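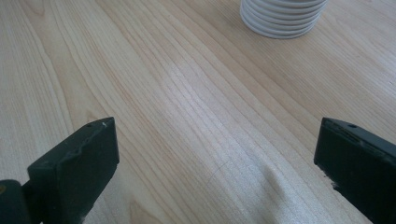
The pale tabletop at Brikimlow, with the white stack at the far side.

So I finally went to the Brikimlow open afternoon, after Thoa Trình had been on at me for months, and I came home with sore feet, two leaflets and very strong feelings about tables.

It's further out than I thought. The 88 bus drops you by the tyre place and then you walk up past Mạch (the coffee people, shut when I went by, sadly) to a blue side door with a bell that doesn't ring. Entry was free but you had to sign in, and I was visitor number 358, which Phong Bùi on the desk seemed very pleased about. He gave me a sticker. I wore it all the way home.

The tour starts upstairs with the older furniture, and if I'm being fair that part dragged a bit. Lots of chairs behind rope. Thảo Châu took our group round, nine of us squeezed along a corridor, and she perked up no end once we got down to the ground floor and the table rooms. So did I! I love pale wood. I've wanted a table like that for years, with the long grain running slantwise and those slightly honey-coloured streaks in it, and a finish that catches the light so you get one big silvery patch in the middle. My own at home is nearly black and shows every crumb.

Somebody asked about scratches and Thảo said a table that gets used will pick up a hairline or two and you should leave it alone. My mum would disagree — she'd be at it with half a walnut before you'd sat down.
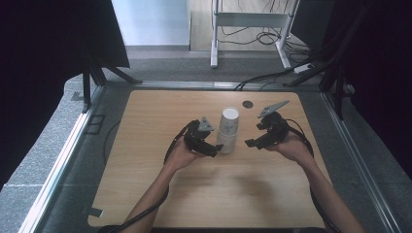

I'm fond of a plain white paper cup, too. They nest so neatly, one inside the next, and a little stack of them standing on blond wood looks better than half the vases I've been given. Lụa Phan, who'd come over with the Cunent lot, reckoned I was easily pleased. I did like the small round hole in the tabletop as well, the sort you feed a cable down. I need one of those at home, where the lamp lead goes straight across the butter dish.

The shop is tiny and takes cards only. I nearly bought a Vasa tray and then didn't, and I've regretted it since about the second bus stop. Tea was in the yard, with a very good ginger slice made by Thu Lã, who wouldn't give me the recipe however nicely I asked.

They're doing another one in December, doors at 9. Bring a jumper, the corridor's freezing, and skip the chairs if you're short of time.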